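Hang It Up! String, Cord and Twine Tips for Kitchen and Workshop

Posted 7 April 2021 by Janka Koubek

If you've been reading these pages for a while you know I can't throw away a decent length of string. I have a drawer of it in the kitchen, a coffee can of it in the workshop, and a paper bag of the really short bits in the hall closet (the short bits are wonderful, more on those further down). So many of you wrote in after my drawer page that I'm giving string a page of its own!

Storing it

Wind it in a figure eight around your thumb and little finger, then wrap the last bit around the middle and tuck the end through. It comes off without a single tangle. I do this with kitchen twine, garden jute, old shoelaces, everything. A ball looks prettier in a jar but it collapses the minute you get near the middle.

For big spools, set a clay flowerpot upside down over the spool and bring the end up through the drain hole. Mine sits on the windowsill by the back door and the cat has given up on it completely.

Stopping the ends from fraying

Cotton twine: dip the end in white glue, roll it between your fingers, let it dry overnight, then snip at a slant. Now it goes through a bead or a needle like a dream. Nylon or polyester cord can be melted with a lighter, outdoors please, and don't pinch it with bare fingers while it's hot. I did that once and I remember it very clearly. Tape works on anything if you're in a hurry.

Hanging up the small stuff

My favorite! Anything small that wanders off can live on a line instead. Stretch a cord between two hooks inside a cupboard door, or along the underside of a shelf, and hang the little things from it. Measuring spoons, the bottle brush, paintbrushes drying with the bristles down, the marker you need every single time you label a freezer bag. 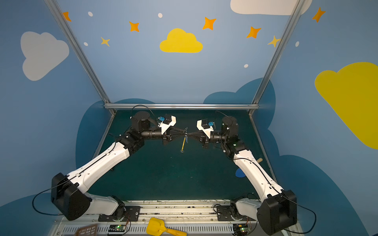 One small yellow stick on a line, with a blue band near its top.

Pull the line snug before you tie off the second end. A saggy line lets everything slide down to the middle and bunch up, and then you're untangling spoons with wet hands. If yours has already sagged, slip an S-hook over it near one end and twist it a couple of turns, it takes up the slack beautifully.

For smooth handles with no hole, use a rubber band. Loop it around the handle a few times near the top, pass one end through the other, pull tight, and hang it by what's left over. The wide bands that come on broccoli are the best ones I've found. Hair elastics are good too, and they come in colors, so everyone in the house can have their own!

The two knots I use

A taut-line hitch for anything I'll want to tighten later (clothesline, tomato strings, the tarp over the firewood), and a plain bowline for a loop that mustn't slip. My neighbor Libor Kolář showed me the hitch over the fence one July, with a piece of my own clothesline, and I went straight inside and retied half the house.

Two turns around the standing line on the inside, one turn on the outside, pull it snug. Practice on a chair leg.

Washing kitchen twine

You can't really, not if it has been around raw meat. Throw that away. Twine that only held herbs for drying, or a cake box, is fine to use again around the house.

Buy it by the cone if you cook a lot. A 700-foot cone lasts me up to 4 years, and that's with roasts, bay leaf bundles, and every parcel I send. Check that the label says food safe, some hardware store twine is treated with oil and you'll smell it.

What to do with the short bits

Oh, so many things! Tie one onto the zipper pull of a winter coat so you can grab it with gloves on. Thread one through the scissors handle and hang them in the garden shed. Cut jute scraps very small and put them out in spring for the birds (only natural fiber, and nothing longer than an inch). Twist three together and dip them for fire starters if you have candle ends to melt, in a can set in a pan of water, never straight on the burner.

And the very last scraps of cotton go in the bottom of a flowerpot over the hole, where they keep the soil in and let the water out.

From the mailbag

A reader in Gudanthorpe asks how to get a knot out of a wet shoelace. Let it dry first, then push the lace into the knot from both sides instead of pulling, and work at it with the tip of a knitting needle. A pinch of talcum powder helps with the stubborn ones.

Next time: jar lids that won't budge. Send me yours!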